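**Ullis Robotics Group** · 23/07/2026
The Prasevstead laboratory has completed its first comparison of two gripper finger sets for the bimanual bench. A short thread follows. (1/6)

**2/6**
The Sedico fingers are rigid and narrow. The Major fingers have a compliant pad and a wider contact face. Both sets were run on the same controller, with identical force limits and camera settings.

**3/6**
The task was the sorting of wrapped snack bars between bins. Foil wrappers crease, slide and reflect overhead light, and clear bin walls are difficult for depth cameras. We logged 1,543 grasp attempts.

**4/6**
Priya Pettigrew, who led the trials, reports fewer dropped bars with the Major set. The Sedico set was the better performer where a bar lay close to a bin wall. Recalibration after a finger change took about 32 minutes.

**5/6**
The bench layout, including the plant and mat kept in place as clutter:
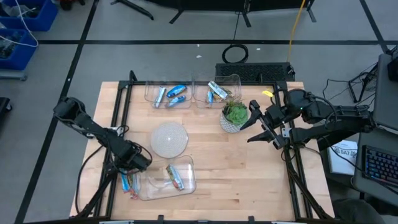

*Bimanual bench, Prasevstead. Snack bars in clear bins, right gripper open near the succulent.*

**6/6**
Yesenia Taipe is preparing the grasp logs for release, with failures labelled by cause. Further trials will cover softer packaging at a reduced grip force. Enquiries regarding the fixture drawings may be sent to the laboratory by direct message.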